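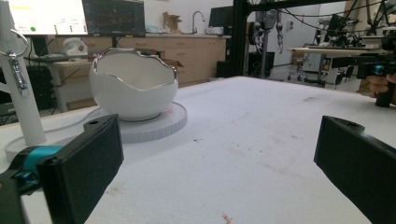 White ceramic bowl with a jagged silver rim.

Prillora Hamper Listings

README for the listings table and the contents table

Contents of this package

listings.csv – one row per gift hamper or gift box, 3,144 rows
contents.csv – one row per item named inside a hamper
regions.csv – delivery regions and the codes used for them
removed.txt – listing codes taken out since the first release, with a short reason
README – this file

Background

Prillora is a collection of product listings for gift hampers sold online by small and mid-sized shops in Australia and New Zealand. It was put together by Rebecca Fiore while she was working on search for Whitlock, a gift retailer in Poldale. Customers kept typing things like "no alcohol" or "cheese but not blue" and getting the wrong boxes back. The listings were written as loose paragraphs, so there was nothing for a filter to work on. The contents table is the part that took the time.

Ansel Lyons wrote the script that splits the descriptions into items and still looks after it. Labels for the items were done by hand.

Fields in listings.csv

listing_id – a code starting with PR. Codes are never reused.
title – the title as the shop wrote it, including capitals and exclamation marks.
description – full text. Phone numbers and email addresses have been replaced with [contact].
occasion – birthday, sympathy, new baby, corporate, Christmas, thank you, or none. A listing can have more than one, separated by semicolons.
alcohol – yes, no, or optional. Optional means the buyer can swap the bottle for something else at checkout.
packaging – box, basket, crate, tin, bag or other.
card_message – yes if the shop offers a written card, no if it doesn't, blank if the listing doesn't say.
price_aud – the price in Australian dollars, before delivery. New Zealand prices were converted at one rate for the whole table.
region – matches the codes in regions.csv.

Fields in contents.csv

listing_id – as above.
item_text – the words used in the listing, such as "handmade rocky road 150g".
category – wine, beer, spirits, soft drink, chocolate, biscuits, cheese, preserves, savoury snack, homewares, bath and body, toy, flowers, or other.
quantity – a whole number. Where the listing says "assorted" or "a selection of", this is blank.
brand_named – yes or no. Brand names are left in item_text but are not split out.

How the listings were collected

Shops were asked by email whether their listings could be included, and only those that agreed in writing are here. Most sent a spreadsheet. A few sent catalogue PDFs, which were copied out by hand and may have spelling slips that the originals don't have. Duplicates were removed when the title and the contents both matched. Seasonal versions of the same hamper were kept as separate rows, even if the only change is the ribbon.

Known problems

Alcohol is marked in 1,157 listings as yes or optional. Liqueur chocolates do not count as alcohol in this version. If you are building a filter for people who avoid alcohol altogether, search item_text as well.

The contents of 607 listings are incomplete, mostly because the shop wrote "and more" or "plus other treats". These have an asterisk after the last item_text value.

Cheese is under-represented. Shops that send chilled goods tend to sell close to home and fewer of them replied.

Christmas listings use a lot of the same wording, so a random split will put near copies in both training and test sets. Split by shop if you can. The shop prefix is the two letters after PR in the listing code.

Prices are from the time of collection and should not be used to advise anyone on what a hamper costs now. Delivery rules for wine and spirits vary by state and are not recorded.

Changes

Version 3 (June): tins split from boxes in the packaging field. Flowers added as a category. More than 50 spelling fixes in item_text.
Version 2: optional added to the alcohol field. Two shops withdrew and their rows were removed.
Version 1: first release.

Loading the files

All files are UTF-8 with commas as separators and double quotes around text. Descriptions contain line breaks, so open them with a proper CSV reader. The older Vudel importer stops at the first line break inside a quoted field – use the current one.

Use and corrections

Free for research and teaching. For commercial use, write to Rebecca first, as some shops agreed to research only. Corrections go to Ansel with the listing code and the field name in the subject line. Shops can ask to have their rows taken out at any time, and this is done at the next release.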